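Purkwood Adult Learning Network
Progress Report to the Hofstetter Fund
Monday, April 28, 2025
Submitted by Marlies Bachmann, Program Manager

Grant activity in the second quarter has gone largely to plan. Evening classes in reading, basic math and workplace English are now running at four sites, including the new rooms in Durnham. Enrollment stands at 410 learners, and the network delivered 2,904 hours of instruction in the reporting period.

Attendance at the Clevance site fell in March after the county changed its evening bus schedule. Start times there were moved back by half an hour, and the site coordinator is contacting learners who missed more than two sessions.
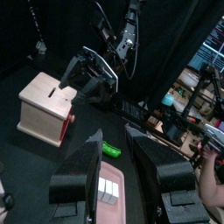

Eight tutors completed the reading instruction course and have been assigned classes. Two further positions remain open. Gearóid Ó Conaill has taken over tutor supervision and will observe each new tutor once before the end of the term.

Spending is within budget in all categories except printing, where the cost of math workbooks was higher than planned. We request approval to move unspent travel funds to cover the difference. No change to the total award is requested.

Work planned for the next quarter includes final reading assessments, summer enrollment at Durnham and a revised intake form in Spanish and English.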